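**Varis Household Automation Desk** – thread, February

1/ Our office is often asked whether machines can take over ordinary chores at home or on the shop floor. The short answer is that some can be done under supervision, and few can be left alone.

2/ This month we are looking at sorting drink containers for disposal. People do it without thinking. A machine must find each item, choose a grip, select the right bin and let go at the right moment.

3/ Our setup is deliberately plain: a white table, a gray bin, a yellow-green bin, a red can and a green bottle. A small bottle with a yellow label lies in the yellow-green bin. The can and the green bottle remain to be sorted.

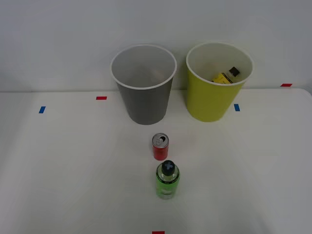
Fidel Zúñiga wrote to us that his shop in Saavedra handles returns all day, and he would gladly hand the job over, but only if he did not have to stand beside the machine and watch it.

4/ We consider that the correct standard. A chore that needs a person watching has been moved, and the labor is still being paid for.

5/ In our last session at the Triltska site, the system made 39 attempts and completed 20 without help. In 13 cases a staff member stepped in. The other attempts were stopped by the software and are under review.

6/ Cans and bottles ask for different handling. An opened can may still hold liquid and dents under a firm grip. A full bottle is heavier and can turn in the fingers. Containers standing close together are harder still – one can hide part of another.

7/ Readers have asked about the Rarow trial. It covers folding towels and will be reported separately.

8/ Our present advice to small shops is to keep sorting by hand and to plan for a supervised trial of 2 weeks before any purchase. Questions may be left under this post. Replies go out on Friday.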